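Tillis ends its lost key amnesty

The Tillis town library has closed its lost key amnesty after 21 days, during which residents were invited to hand in any key they could no longer explain. They handed in 70. Two have been claimed, both by Joris Aerts, who had reported neither missing. 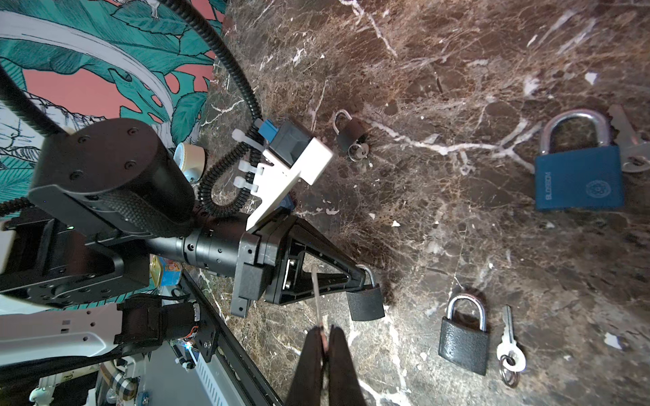

Padlocks and keys on a marble tabletop.

Librarian Roos Bakker had hoped one might open the parish chest, locked since 1683 and widely believed to contain either silver or receipts. None did. A locksmith from Grondholm has offered to open it for a fee – the council is thinking it over, as it has been since January.

Unclaimed keys will stay at the front desk, in a drawer that does not lock.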